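The bridge that carries Low Lane over the river has been shut to lorries for two years. Drivers of cars and vans can still cross, one direction at a time, under lights that stay red for what feels like most of the morning. Anything heavier goes round by the ring road and comes back in through the estate, past the primary school.

In March that should start to change. Contractors are due to close the bridge completely and lift off the old deck, and for the first time since the weight limit went up, the people who live and trade on either side have been given a programme of works with dates in it.

The contract has gone to Deltico, a civil engineering firm that has done smaller jobs for the council before, mainly culverts and retaining walls. The new deck will be made off site in sections and brought in at night. The stone piers, which are sound below the waterline, will stay where they are.

“The piers were never the problem,” says Omar Kanaan, the council's head of structures. “The deck was put on much later, and the joints have let water in for years. Once salt gets to the steel you are only choosing when to replace it.”

The bridge carries around 3,000 vehicles a day, fewer than before the restriction. Kanaan's team looked at patching the deck again and decided against it. A repair would have bought a few winters, he says, and the lane would have had to close for almost as long.

Full closure is what worries the shops. Afaf Masri runs a bakery on the north side and supplies cafés on the south. Her van makes the crossing before six, when the lights are in her favour, and again at lunchtime. By the ring road the same trip takes her more than half an hour.

“I have been to both meetings and I have read the leaflet,” she says. “I want the bridge fixed. What I don't have yet is an answer about the signs. Last time they put up a board saying road closed at the top of the hill and people turned round before they got to us.”

The council says the signs will be different this time and will state that businesses are open. Masri has asked to see them before they are made.

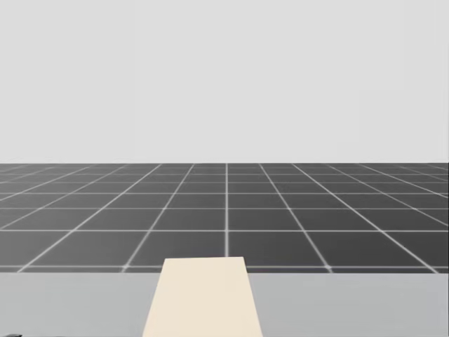

Damilola Danladi
Transport correspondent

Buses are the other sore point. The number 134 crosses the bridge every 20 minutes and is the only service linking the south side with the health centre. During the works it will stop short of the river on each bank, and passengers will walk across a temporary footbridge to pick up a second bus.

That footbridge, known to the engineers by its trade name, Nimri, is a bolted steel span that will sit just upstream. It will have ramps at both ends and lighting along the handrail. It will not take cyclists unless they get off and push, a point that drew some heat at the second public meeting.

Kiran Mittal, who chairs the residents' association on the south bank, says the ramps matter more than anything else in the plan. Several of her neighbours use wheelchairs or walking frames, and the first drawings showed steps on one side.

“We sent it back,” she says. “To be fair to them, the next drawing had a ramp. It is 200 metres from the bus stop to the far end of it, so we have asked for a bench halfway. They are thinking about the bench.”

For Deltico the difficulty is the river. Work below deck level can only be done when the water is low, and the site sits in a narrow valley where levels rise quickly after rain. Kieran Mapplebeck, the firm's site manager, has drawn up the programme with a gap in it that he hopes not to need.

His crew will cut the old deck into strips and lift them on to the south bank, where the old coal yard has been cleared for the purpose. The strips will be broken up there, the steel sent for scrap and the concrete crushed. Some of the crushed material will go back under the new approach road.

The noisiest work will be kept to weekdays. The night deliveries cannot be avoided, Mapplebeck says, as the sections are too wide to move through the town in daytime traffic. Each household on the route will get a card through the door two days before a delivery.

Once the new deck is down, the bridge will have two full lanes and a wider pavement on the downstream side. The weight limit will go, and with it the lorry route past the school. The traffic lights are hired, and will be collected on the day the road reopens.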